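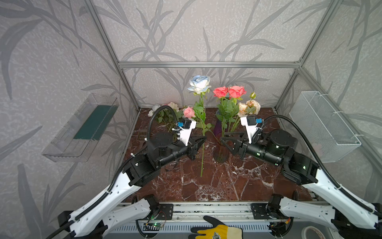 Most small towns have lost their florist, and few people seem bothered. Mine lost Nieto in June, after 47 years on the same corner. The supermarket sells bunches by the tills, and many homes have gone over to artificial roses, set against leafy wallpaper and left there all year. I have no quarrel with them. My complaint is with what goes when the shop goes.

A florist knew who had died, who was getting married and who had forgotten an anniversary. You could walk in with little money and no idea, and come out with something decent.

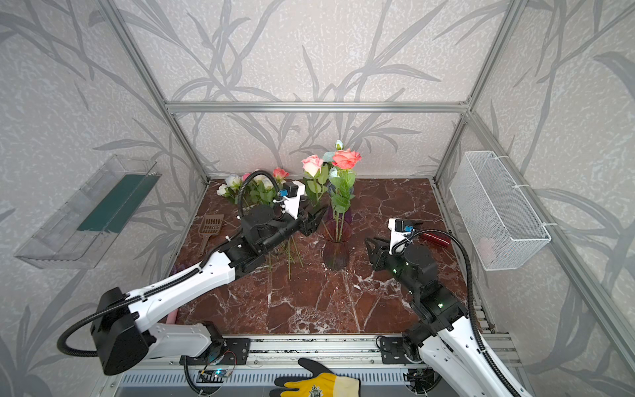 Issue 62

Our council says rents are a private matter. It still found 3000 pounds for plastic hanging baskets, bought from a firm called Plarkora. A glass vase on a table at home is our own business. The high street belongs to all of us, and the council should treat an empty shop as its problem.
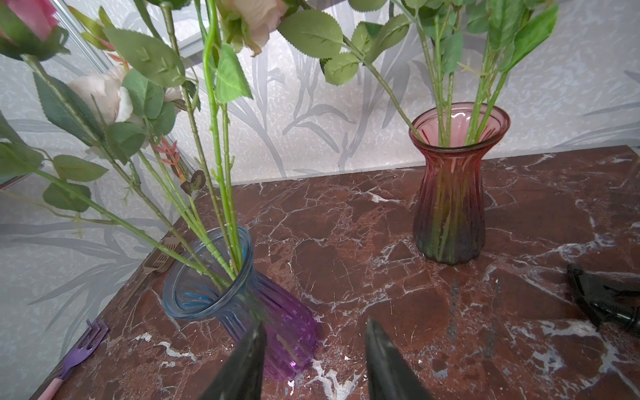
By Baltasar Arroyo

Other places manage it. In Mimitz the market hall lets small stalls at a low rent for up to 23 months — long enough to find regular customers.

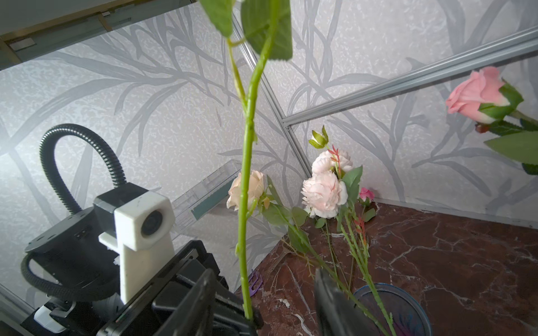
Photo: Wumano

Bright green stems with serrated leaves can be made in a factory now, and they last. Advice across a counter has to come from someone who can afford to stand there. I would like the council to start with the corner shop and charge half the rent for the first year.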